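Home - Threads - Lists - Search - Log in
Orest Palamarchuk
3 min read

1/ Gripper notes from May, two-arm rig, shelf-stocking work. Two sets of fingers on test: the straight parallel pair from Jinell and the curved ones from Drindeo. Same arms, same controller, same head camera.

2/ Test items are fruit and baskets. Fruit is a fair test of fingers as it has no flat faces and it marks if you squeeze too hard.

3/ Straight fingers first. Fine on boxes. On apples they touch at two points and the fruit rolls about the line between them. More force stops the roll and bruises the skin.

4/ Curved fingers are better on anything round. One goes over the top, one underneath, and the apple stays put at a much lower current limit. I dropped the limit twice and left it there.

5/ Baskets are harder. Mesh walls flex, so the force reading drifts while the arm is holding still. Gripping from the inside and underneath gave me the steadiest reading.
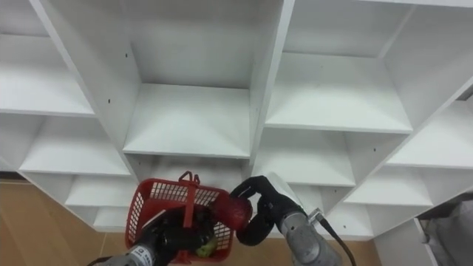 6/ CAMERA

White shelving is poor for depth. Flat white boards, even light, very little texture. Depth inside the cubbies came back patchy at every exposure I tried. The edges of the boards are usable, so I fit the grid to those and ignore the back panels.

7/ Mesh is the other problem. Colour segmentation handles a red basket. It does less well with a red apple against the same basket - the two masks merge. Currently using wrist pose to split them.

8/ CONTROLLER

Position control on both arms fights itself as soon as the arms touch through an object. Left arm on position, right arm on impedance, fixed most of it. Loop rate is 1,000 Hz. At 100 Hz the contact chattered.

9/ Log is 2,293 grasps across both finger sets. I'll post the breakdown once the labels are checked.

Comments

Yvonne Sowerby: Which pads on the curved set? Ours went shiny after a month and lost grip.

Orest Palamarchuk: Stock pads. No shine yet, but I'll watch for it.

Elsie Goodall: Try matte tape on the board edges. Helped our depth at Nesuscombe.

Aishwarya Pinto: Did you try impedance on both?

Orest Palamarchuk: Yes. The basket wandered.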